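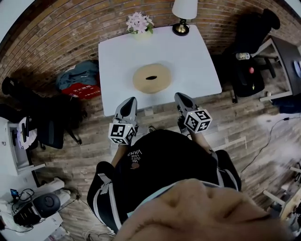 裏地の裁断と縫製に関する作業メモ

キュプラ、ポリエステルタフタなど、滑りやすい裏地を家庭の机とミシンで扱うときの手順をまとめる。対象は裏付きのスカートとベスト、簡単なジャケットまで。総裏のコートは重量の条件が異なるので除外する。表地の扱いには触れない。

用尺の見積もり

裏地の用尺は表地から単純に換算できない。柄合わせがないぶん短くなるが、きせ分と縫い代の追加で戻る。手元のベストとスカートの一式では、112cm幅の裏地で276cm使った。型紙を差し込み配置にすると減るが、毛並みのように見える光沢差が出る布では一方向に置く。玉虫の裏地は必ず一方向とする。

購入時は端をその場で確認し、斜めに切られていれば、曲がりの分を見込んで長めに買う。巻きから出した布と畳んで売られている布では、後者の方が地の目の歪みが大きい。中央の折り山が白く擦れているものは、その線を避けて型紙を置くことになり、用尺が増える。

地直しとアイロン

キュプラは水で縮む。家庭で洗う予定の服なら、裁断前に一度水を通す。30分浸けて、絞らずに畳んだまま水を押し出し、竿に平らに掛ける。脱水機は使わない。しわが固定されると、アイロンで取りきれない。半乾きで取り込み、地の目に沿って当てる。

ポリエステルの裏地は水通しを省いてよい。アイロンは130度で、当て布を使う。温度目盛りのない機種では「中」の下限に合わせ、端切れで確認する。布がアイロンに吸い付くように感じたら温度が高い。スチームはキュプラでは水滴の跡が残ることがあるため、切っておく。跡が出た場合は、その部分だけでなくパーツ全体を霧吹きで湿らせ、乾いた当て布の上からかけ直す。

アセテートは除光液で溶ける。裏地の素材が不明のとき、しみ抜き剤を直接つけない。端切れを残しておけば試験に使える。

裁断

滑る布は紙で挟む。机の上にハトロン紙を敷き、その上に布を置き、型紙を重ねて、紙ごと切る。はさみの切れは早く落ちるが、線の精度は上がる。紙用と布用を厳密に分けたい場合は、薄葉紙に替える。薄葉紙なら刃への影響は小さい。

布は二つ折りにせず、一枚ずつ裁つ。二枚重ねで裁つと下側がずれ、左右の寸法が揃わない。わ裁ちの指定がある型紙は、写して開いた形にしておく。時間は余計にかかるが、後で縫い合わせを調整する時間より短い。

布が机から垂れると自重で引かれる。机が小さいときは、垂れる部分を椅子の座面に載せて高さを合わせる。文鎮は角に置かず、型紙の辺の内側に置く。待針は縫い代の中に限って打つ。細口の絹用を使い、先が鈍ったものは捨てる。引っかかった待針を無理に通すと、横方向に糸が引けて筋になる。この筋は消えない。

はさみはBrimusの24cmを使っている。刃渡りの長いものは一回の切り進みが長く、切り口の段が少ない。刃先を閉じきると段がつくので、先端から2cmを残して次に進む。下刃は机につけたまま動かす。ロータリーカッターを使う場合は、マットの傷が布を噛むため、古いマットを避ける。直線は定規を当て、袖ぐりのような曲線は小径の刃に替える。

縫い代は表地より広めに取る必要はない。ただし、ほつれの激しい布では1.5cmを下限とする。脇と後ろ中心は1.5cm、衿ぐりは1cm、裾は表の仕上がり線を基準に決める。

印つけ

チャコペンの水性は避ける。裏地では水で消した跡が輪になる。ノッチは切り込み3mm、ダーツの先は糸印とする。糸印の糸はしつけ糸の白。色付きのしつけ糸はアイロンの熱と湿気で色が移ることがある。両面複写紙を使うなら、最も薄い色を選び、縫い代の中だけに印を置く。ルレットは歯の丸いもの。尖った歯は織り糸を切る。

針と糸

針は9号、厚手のツイル裏地で11号。新しい針を一着の初めに下ろす。針先の傷は目では見えにくいので、ストッキングの切れ端に刺して確認する。引っかかれば交換する。交換した針は小瓶に集めておく。

糸は90番のポリエステル。Harmsの2,000mのコーンを立てて使っているが、家庭用ミシンの糸立てには径が合わない。ミシンの後ろに独立した糸立てを置き、糸道を一つ増やして引き出す。コーンの底が浮くと張力が変動するため、フェルトを敷く。絹糸は滑りがよいが、洗濯を前提とする服では使わない。

下糸は同じ糸をゆっくり巻く。高速で巻くとポリエステル糸が伸び、縫い終えてから縮んで縫い目が寄る。縫い縮みの原因を上糸調子だけに求めて調整を繰り返す例が多いが、先にボビンを巻き直した方が早い。

ミシンの設定

針目は2.2mmから始める。3mmを超えると縫い目が浮き、2mmを下回ると布が寄る。上糸調子は標準より一目盛り弱くする。押さえ圧を変えられる機種では弱める。Midanoの古い機種のように押さえ圧が固定のものは、薄葉紙を布の下に敷いて縫い、後で破り取る。紙を取るときは縫い目を指で押さえ、片側ずつ引く。

針板は直線用の丸穴に替える。ジグザグ用の横長の穴では、縫い始めに布が落ち込む。替えられない場合は、針位置を左に寄せて穴の端で支える。縫い始めは上糸と下糸を後ろに引いておき、最初の3針は手ではずみ車を回す。返し縫いは布が寄るので、糸端を10cm残して結ぶ。

速度は一定に保つ。布は前後から軽く張るだけで、引かない。引けば針が曲がり、針板に当たる。

縫製の順序

ダーツ、後ろ中心、脇、肩の順に縫う。ダーツの先は針目を1.5mmに詰めて布端から抜き、糸を結ぶ。縫い代は二枚一緒に始末し、表地と反対側に倒す。こうすると厚みが一か所に集まらない。

きせは脇で2mm、後ろ中心の上部で1cm。縫い目の位置ではなく、仕上がり線で折ってアイロンをかける。Reinhold Nolteの講習テキストでは脇のきせを3mmとしているが、これは厚地の上着の数値で、スカートには多すぎる。Dezső Somogyiの型紙には裏地用の線が別に引いてあり、きせ分が含まれている。別に足すと二重になるため、型紙を写す段階で余白に「きせ込み」と書いておくとよい。

縫い代の始末は、縁かがりで足りる。ロックミシンの差動は0.8とし、端切れで波打ちを見る。袋縫いは見た目が整うが、曲線の脇では突っ張る。袋縫いを使うのは直線の後ろ中心と、裏の見えるスリット上部に限る。

裾は表地と離す。スカートでは表の仕上がりより2cm短く、三つ折りで縫う。折り幅は1cmと2cm。三つ折りの一度目はアイロン定規で折り、二度目はしつけをかける。待針だけで縫うと裾がねじれる。ジャケットは裾をまつり付けるので、縦に1cmのゆとりを残す。ゆとりが足りないと表の裾が内側に引かれる。

ファスナーまわり

裏地はファスナーの務歯から5mm離して止める。近いと噛む。コンシールファスナーでは、あき止まりの位置で裏地の角に三角の切り込みを入れ、角を先に縫い代へ縫い止める。切り込みの先端には、切る前に針目1.5mmで補強の縫いを一本入れる。順序を逆にすると、先端から裂ける。

噛んだ場合は、スライダーを戻さずに、布を務歯と平行に引いて外す。直角に引くと破れる。 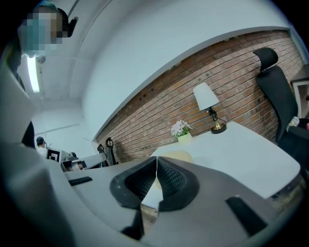
補修

脇の下の裂けは、ゆとり不足の場合が多い。裂けた縫い目を縫い直すだけでは同じ所がまた裂ける。共布で4cm角のまちを入れるか、袖ぐりの縫い代を細くして余裕を作る。共布がなければ内ポケットの袋布から取り、袋布は別布に替える。

糸が滑って縫い目の脇に隙間が出ている場合(滑脱)、布自体は切れていない。薄い接着芯を1.5cm幅のバイアスに切って縫い代に貼り、元の縫い目より2mm内側を縫う。接着は130度で10秒、押し当てて動かさない。伸び止めテープの平織りは硬さが表に出るので使わない。

裾のほつれは、三つ折りをほどいて切り揃え、折り幅を減らして縫い直す。丈が短くなりすぎるなら、別布でバイアスの見返しを付ける。レースを足す方法もあるが、洗濯での縮み方が裏地と違うため、先に水に通しておく。

静電気

ポリエステルの裏地は冬に脚にまとわりつく。洗濯の最後に柔軟剤を規定量で使うか、キュプラに取り替える。表地がウール、裏地がポリエステルの組み合わせで起きやすい。スプレーは裏から薄くかけ、乾くまで表地に重ねない。裾の内側に金属の重りを付けても帯電は変わらない。裏地の揺れが減るだけである。

保管

裁ち残しは巻いて保管する。畳むと折り線が残る。紙管がない場合は、ハトロン紙を固く巻いたもので代用する。外側に素材名、幅、水通しの有無を書いた紙を留める。留めるのは糸かクリップの細いもので、粘着テープは糊が移る。防虫剤は裏地に直接触れさせない。

しつけ糸と薄葉紙は湿気で傷む。薄葉紙は波打つと布の下で折れ、縫い目に噛み込む。Lellhamの平たい紙箱が、薄葉紙を折らずに入れるのに合う寸法だった。梅雨の前に一度出して風を通し、波打ったものは型紙の試し写しに回す。

チェック項目

裁断前:水通し、地の目、光沢の向き、紙の有無。
縫製前:針の新旧、ボビンの巻き、丸穴針板、端切れでの試し縫い。
表地と合わせる前:きせの幅、裾の丈、ファスナー脇の5mm、糸端の始末。
試し縫いは布の縦、横、バイアスの三方向で行う。横だけで合わせた糸調子は、脇線の縦方向で縮むことがある。試し縫いの布片には針の号数、糸の番手、糸調子の目盛りを書き、型紙の袋に入れておく。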